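Read the Trunditz guideline on hand-held gripper work in homes over breakfast. It has 70 clauses. I have opinions on 2 of them and doubts about the rest.

Clause 6 says garments must be handled on a "neutral, uncluttered surface". Whose house did they write that in? People fold on the bed, next to the pile they've already folded.

Then there's labelling. Every tool gets a code sticker, fine. Nothing on which way up it goes, or who checks it matches the log. A sticker is a sticker until somebody reads it.

Ngcobo's draft at least admits that fabric moves. It asks you to grip a gathered fold and leave the loose end alone. I'd like to see the testing behind that — the draft doesn't cite any.

And jewellery. Workent says bare wrists only, Trunditz says "use judgement". You can't audit judgement.

I'm not against standards. I want ones written by somebody who has done a load of washing. Comments on the Trunditz one close in July, and I'll be sending mine in.
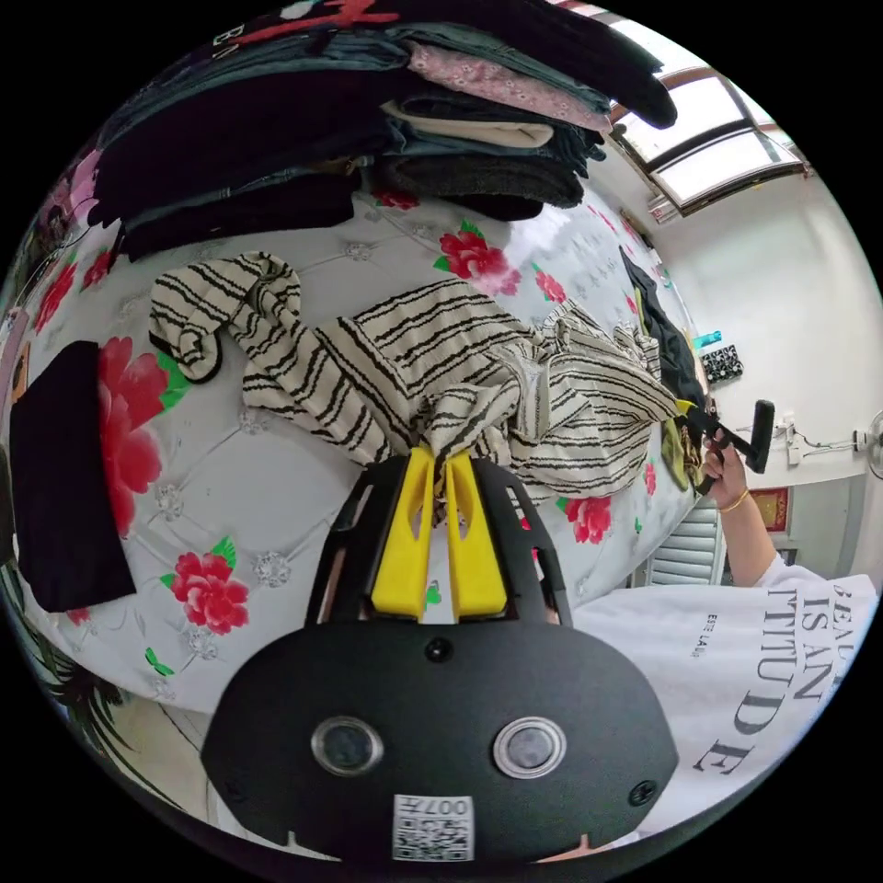

Striped knit or woven garment, yellow fingers, flowery bedcover.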